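The padlock and the percentage

Why I think we should stop reporting one success number for two-handed tasks

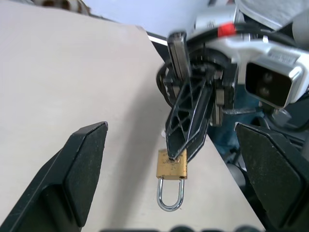 What one number hides

For most of this winter I have been reading papers about robots that use two arms, and also helping a little with one such project, which we call Tarkari. The task sounds like nothing. One gripper holds a small brass-coloured padlock by its body with the shackle pointing down, and passes it to the other gripper. A child of four does it without looking. Our policy was trained by imitation, from 3,979 demonstrations recorded by people driving the arms, and at the end we ran 899 trials and wrote down a percentage.

I do not want to give the percentage, and this is my point. When I show it to colleagues they nod and compare it with another percentage from another lab, where the object was maybe a sponge. After this nobody asks how the failed trials failed.

I think a handover should be reported in phases: the approach, the moment when both grippers touch the object, and the release. These are three different skills. A policy can be excellent at the first and hopeless at the third, and the single number mixes them like paint.

The moment of double contact

The middle phase is the one I care about most. For a short time two machines hold one stiff piece of metal, and if their ideas of where it is differ by a few millimetres, something has to give. With soft fingers the finger gives. With hard fingers the lock turns, or slips, or the arm stops itself for safety. In a table all of these look the same as a robot that never found the lock at all.

When we went back and labelled the failures by phase, the picture changed for me completely. Most of our bad trials had a good approach. The receiving gripper was in the right place, but it closed too early or the giving gripper opened too late. We had spent two months improving the vision part, which was already the strongest part. I still feel a bit foolish about it.

The objection about cost

People tell me that labelling by phase is slow and depends on opinion. It is slow, yes. For opinion, I would answer that "success" is an opinion also. Does it count if the lock is passed but hanging crooked? In the Lellar benchmark it counts. In the Geagea protocol it does not. Both groups print one clean number, and the reader must dig in an appendix to learn the difference.

You also do not need to label everything. At our meeting in Feltholm I suggested a small rule: take 20 failed trials at random, watch them from start to end, and publish which phase each one died in. It is one afternoon of work. Some people found 20 too few, and for fine statistics they are right. But 20 watched failures teach me more than a second decimal place -- I would trade it any day.

What I would ask from authors

I am not against the percentage. Keep it in the abstract if the reviewers want it. I only ask that beside it there is a line for each phase, and that the starting poses are described honestly. We used 8 starting poses for the lock, and two of them were much harder than the others. If we had quietly dropped these two, our result would look lovely and no rule of publishing would be broken.

My own group does not follow this advice fully yet. The new trials in August will be labelled by phase from the first day, and the old ones we will probably never finish.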